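**Iltent** is a coordination layer for two-armed benchtop robots. It sits between the perception code and the joint controllers and decides which arm does what, and when. Mostly used for small-labware handling – tubes, caps, racks, wipes. First written by Kaan Yüksel at Gelosley, now kept up by a small group there with Jolán Kun as lead maintainer.

Not to be confused with Antal, the motion planner it calls, or Nillaro, the logging tool that ships in the same repository.

## Background

Began as a script. Two arms on one rail, each with its own controller, and a lock file on disk to stop them moving at once. Worked, but slow – one arm stood still whenever the other had the lock. Yüksel replaced the lock with a shared timeline in March and the name Iltent dates from then. The early script is still in the repository under `old/` and is not maintained.

Kun joined to write the perception side, which until then was a set of fixed positions typed in by hand. Her first version used the overhead view only. Wrist views came later, after clear tubes kept going missing against a pale worktop.

## Architecture

Four processes, passing messages over a local bus:

- `seer` – takes the camera streams, puts out object poses with a confidence
- `ledger` – holds the current belief about the bench: what is where, which arm has hold of what
- `splitter` – turns a task into steps and gives each step to an arm
- `runner` – calls Antal for a path, checks it against the other arm's path, sends it on

The ledger is the only part allowed to change the world state. The others ask it. This was a point of argument early on, as it makes the ledger a bottleneck, but it also makes faults much easier to trace. A full log can be played back with the arms switched off and should give the same decisions each time.

### Perception

Each arm has a wrist camera and there is one fixed view of the whole cell. The fixed view gives rough positions. The wrist view corrects them during the last part of an approach.

Clear tubes are the hard case. The body of a tube is mostly whatever is behind it, so `seer` looks for the cap first and works out the body from it. Cap centre, cap axis, then a known tube length from the parts file. If two caps touch, the detector may return one long cap, so there is a splitting step that checks the width against the parts file. It fails when one cap is largely hidden by another; the object is then marked `unsure` and the arm has to look again from somewhere else.

Shiny things are masked out by hand in the set-up file. A mirrored base will show the walls back to the camera and has given ghost poses in the past. Patterned walls have a good and bad side: plenty of corners for working out the camera position, plenty of corners for false matches too. The default filter drops any match that lies off the worktop plane.

### Control

The control loop runs at 225 Hz, perception at 10 Hz. Poses are carried forward between camera updates using the arm's own joint readings, so a tube in the gripper is tracked by the gripper, not by sight, until release. Grip width is watched the whole time. If the fingers close past the tube width by more than 2 mm the ledger drops the "held" flag and the step is counted as failed.

No force sensing at the wrist. Contact is guessed from motor current, which is crude. Good enough for a tube landing on a flat surface, poor for anything soft.

### Planning

Tasks are written as plain text files, one step per line, with the arm left blank unless it matters:

```
pick tube from basin
hold tube upright
pick wipe
wipe tube
place tube in basin
```

`splitter` fills in the arms. It works out a cost for each choice – reach, waiting time, whether the wrist camera will be blocked – and takes the cheapest. For steps that need both hands it books a shared zone in the middle of the cell, and neither arm may enter without a slot on the timeline. Slots are given in order of asking, exept that an arm already holding something goes first.

Antal plans each path on its own and knows nothing of the other arm. Iltent adds the other arm as a moving obstacle, with a margin. The margin shrinks inside the shared zone, as otherwise the grippers could never get near each other.

Deadlocks can happen. Left arm holds a tube and wants the zone, right arm is in the zone and wants the tube. The fix is blunt: after a set wait the arm with nothing in its fingers backs out to its last safe pose and asks again.

## Tooling

Nillaro records every message on the bus plus the camera streams, and lines them up on a single clock. The viewer puts the fixed view and both wrist views side by side with the ledger state underneath. Scrub back to any moment and see what the software belived at the time. Kun has said in the release notes that most bugs are found this way and not in the tests.

There is a test suite of 31 recorded runs. New versions must replay all of them without a changed decision, or the change has to be explained in the commit. Replays need no hardware.

Set-up is a single file: rail position, arm base offsets, camera poses, parts list, masks. Camera poses can be measured by hand or worked out with the `findcam` tool, which moves each arm through a few poses and solves for the rest. Run `findcam` again after any knock to a wrist bracket. Small shifts there don't show in the fixed view but they do show in missed grasps.

## Limits

- Two arms only. The timeline code assumes it in several places.
- Cloth and tissue are treated as a flat patch with one grasp point. No model of how it folds.
- Open-topped caps can be read as upside down.
- Loose objects outside the parts list are obstacles, nothing more. Bowls, stands and glasses left in the cell are planned around as boxes, so tall thin ones take up more room than they should.
- No recovery if a tube rolls under an arm. Stops and asks for a person.

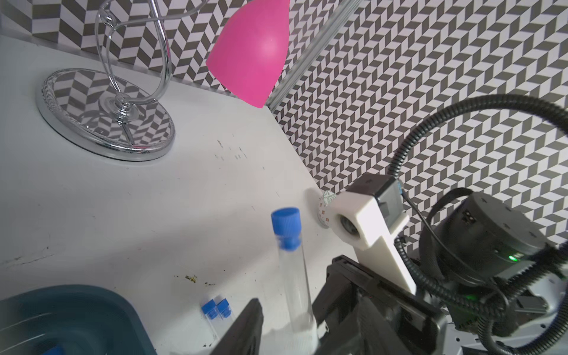
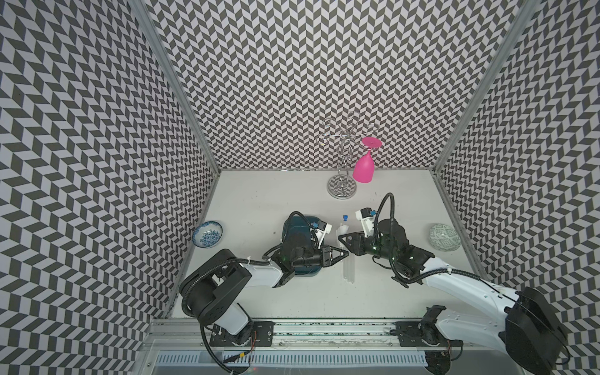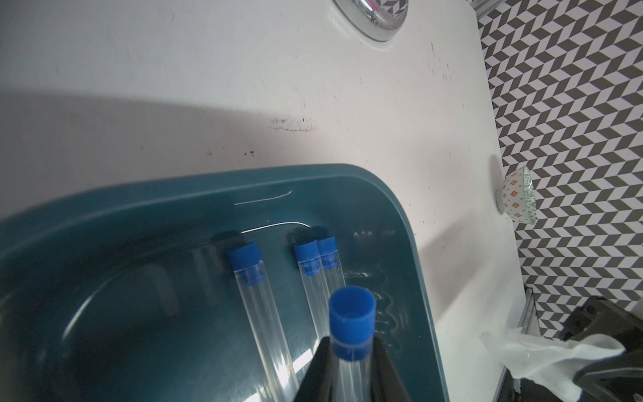 *The two-arm cell with capped tubes, from a wrist camera (first and third) and the fixed camera (second).*

## See also

- Antal (motion planner)
- Nillaro (logging and replay)
- Shared-workspace scheduling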